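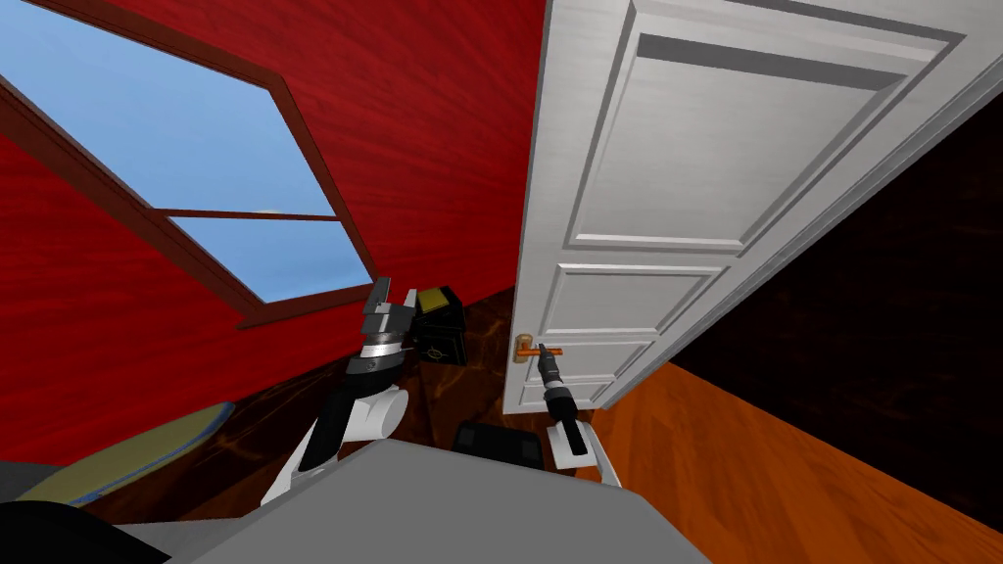 Mustura in der simulierten Wohnung, der rechte Greifer an der Messingklinke der weißen Tür.

Willkommen auf der Galerieseite zu Mustura, unserem zweiarmigen Dauerprojekt aus der Gemeinschaftswerkstatt Folton! Wer uns im Januar am langen Tisch besucht hat, kennt den Rumpf ja schon in echt (und hat vermutlich auch über die Kabel am Boden gestaunt). Seitdem ist viel am Rechner passiert, denn bevor die Arme bei uns an eine richtige Tür dürfen, üben sie in einer nachgebauten Wohnung mit roten Wänden, Holzboden und ziemlich vielen Möglichkeiten, irgendwo hängenzubleiben. Die Farben hat sich Arnaldo Paiva ausgesucht, und ich muss sagen, nach ein paar Abenden mag man das Rot richtig gern.

Türen sind für uns gerade das große Thema. Eine Klinke herunterzudrücken klingt nach einer Kleinigkeit, aber der Finger muss aus der richtigen Richtung kommen, das Handgelenk darf sich nicht verdrehen, und dann soll der Arm auch noch dem Bogen der Tür folgen, ohne dass der Rumpf daneben im Weg steht. Unsere Versuchsliste umfasst 300 Durchläufe je Einstellung. Das läuft über Nacht auf dem alten Rechner unter der Werkbank, den wir Teixeira getauft haben, fragt bitte nicht, wie lange wir über den Namen diskutiert haben.

Mit zwei Türen nebeneinander wird die Sache noch einmal spannender. Die graue hat eine schmale blaue Klinke, die weiße eine aus Messing mit runder Rosette, und beide Arme sollen lernen, sich nicht in die Quere zu kommen, wenn jeder an seiner eigenen Tür zu tun hat.
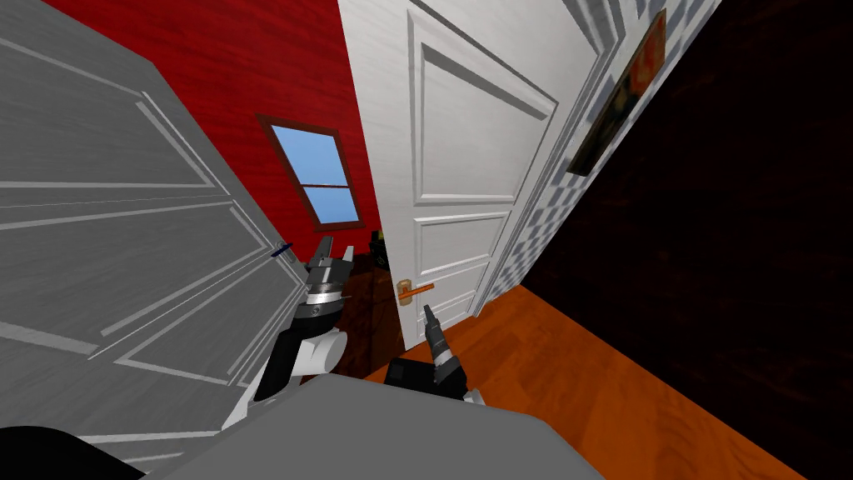 Arnaldo hat dafür die Reihenfolge der Bewegungen umgestellt, der linke Arm bekommt jetzt den Vortritt, und der rechte wartet kurz. Im Code ist das eine unscheinbare Änderung, gekostet hat sie uns trotzdem zwei Abende und eine sehr große Kanne Kaffee. Durchlauf 2059 war übrigens der erste, bei dem wir beide gleichzeitig »Ja!« gerufen haben. Das Protokoll davon hängt inzwischen ausgedruckt neben der Standbohrmaschine.

Beim Greifer sind wir bei Version 7 angekommen, zwei parallele Finger, möglichst schlicht gehalten, damit wir sie in der Werkstatt auch selbst nachfertigen können. Im Modell haben wir auf Schrauben und Beläge an den Fingern verzichtet und lieber darauf geachtet, dass die Flächen und Abstände stimmen. 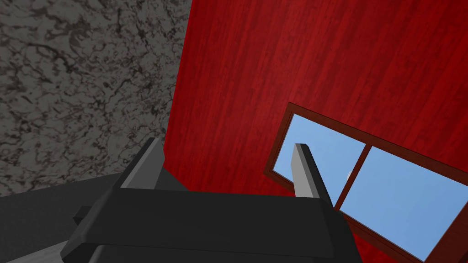 Die Aufnahme für das Handgelenk fräsen wir demnächst neu, mit 18 Millimetern Wandstärke, das ist großzügig, aber mir ist ein schwererer Arm lieber als ein wackeliger. Das Material kommt wieder von Farnum, dem kleinen Metallhandel am Ende unserer Straße, wo man uns freundlicherweise auch die Reststücke heraussucht. Wer beim Entgraten helfen mag, ist herzlich eingeladen, Handschuhe haben wir genug, und Kuchen gibt es meistens auch.

Neue Bilder stelle ich ein, sobald die Arme bei den Schubladen angekommen sind. Fragen zum Nachbau beantworten Arnaldo und ich gern, am liebsten abends nach acht an der Werkbank.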